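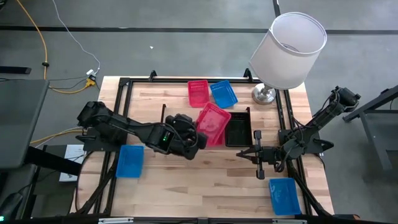
Promotional Products: Handout 2
Ordering Printed Mugs and Pens

Read this before the costing exercise. Bring a calculator.

Setup charge
Most suppliers charge once for each colour in the design. A logo in two colours means two setups, even on a small order. Repeat orders are often free of setup if the artwork has not changed - check how long the supplier keeps it on file.

Print area
The print area is smaller than the item. On a pen barrel it may only take a name and a phone number. Small lettering fills in when printed, so leave out slogans and long web addresses.

Artwork
Send vector files. A logo copied from a website will look rough at the edges. Ask for a proof and read every word of it, including the postcode.

Overs and unders
Printers may deliver slightly more or less than the amount ordered and bill for what they send. Look for this in the terms.

Worked case
Dafis orders 3,000 pens from Paltberg, one colour, one position. The delivery note says 2,532. Paltberg's terms allow a shortfall of 17 per cent.
Shortfall: 468 pens, or 15.6 per cent of the order. This is within the terms, so Dafis pays for 2,532 pens plus the full setup charge.

For next time
Compare the Fliltell and Vurkex price lists. Work out the cost per mug with setup and carriage included, first in one colour and then in two. Show your working.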